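# Two-arm cell: gripper and controller comparison

May 19, 2022

Notes and a picture from the two-arm cell, collected by Keerthana Chacko and Kilian Moser. The comparison covered two finger sets (Flutero and Gekent) and two controller builds (Lencho and our own older one, still called Tata in the config files). The task throughout was folding flat cardboard blanks. It is a poor task for a demo and a good one for a comparison. Card slides, springs back and shows every error in approach height.

The page is short on pictures because most of the results are in the logs. The settings and findings that go with the picture are given first.

## Setup

Both arms share one rail and work inward over the same floor. The rail sets a fixed distance between the bases, so neither arm can be moved to favor a finger set. The tile floor stayed in for all runs. Its grout lines are handy for checking by eye that a blank has been put back at the same angle, although the software makes no use of them.

Every run started with a blank placed by hand. Keerthana placed the blanks for the Flutero runs and Kilian for the Gekent runs, which in hindsight should have been mixed. We repeated 20 of the Gekent runs with the roles swapped and saw no difference worth reporting.

## Fingers

**Flutero.** Narrow tip, stiff, thin enough to get under a flap that lies flat. The fingers mark the card if closing force is left at the default. We ran them at 31 percent of maximum, and the marks stopped. Slot edges are a problem: a tip that enters a slot at an angle tends to stay in it, and the arm then drags the whole blank.

**Gekent.** Wider tip with a softer face. It holds a raised tab well and forgives a poor approach angle. It cannot get under a flat flap without help from the other arm, so each fold needs one arm to press and one to lift. Cycle time suffers accordingly.

Mixed pairs (one set on each arm) were tried briefly. The result was better than two Gekent sets and slightly slower than two Flutero sets. Kilian wants to go back to this in October, when the rail is free again.

## Controllers

Lencho runs both arms from one loop. Tata runs a loop per arm and passes messages between them. With the grippers well apart there is nothing to choose between the two. The difference shows when the tips meet over the same piece of card – Tata lets one arm get ahead of the other, and the blank rotates.

We logged 3,490 grasp attempts across all combinations. Attempts were counted as failed if the card slipped, if the tip touched the floor hard enough to trip the force limit, or if an operator stopped the arm. Stops by an operator were the smallest group under Lencho and the largest under Tata. Part of that is habit: people who have seen Tata rotate a blank tend to reach for the stop button early.

Settings common to both controllers:

- Speed limit: 80 percent for free moves, 20 percent once a tip is over the card
- Force limit: same value for both arms, not retuned between finger sets
- Home position: elbows outward, wrists raised

The last item matters more than expected. With the elbows inward the arms block each other as soon as both wrists come down.

## Cabling

Cable routing was changed once, early on. The first layout pulled on the wrist near full reach and added a small offset that looked like a calibration error. Kilian spent a good part of a day recalibrating before Keerthana noticed that the offset changed sign with the direction of the move. The cable now has a slack loop and is tied along the segments. Check the ties before blaming the encoders.

## Open points

- Worn Flutero tips have not been tested. All runs used new ones.
- Card from a second supplier has a different stiffness and should get its own force setting.
- Lencho writes its log in a format that the older plotting script cannot read. Keerthana has a converter, but it drops the wrist channel.
- Tile joints can catch a tip that travels low. A flat sheet over the floor would remove the effect and also the visual reference.

## Picture

The fixed camera covers both arms and the floor between them.
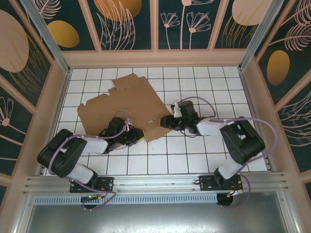

*Both grippers over a partly unfolded blank, left tip near the right edge of the card.*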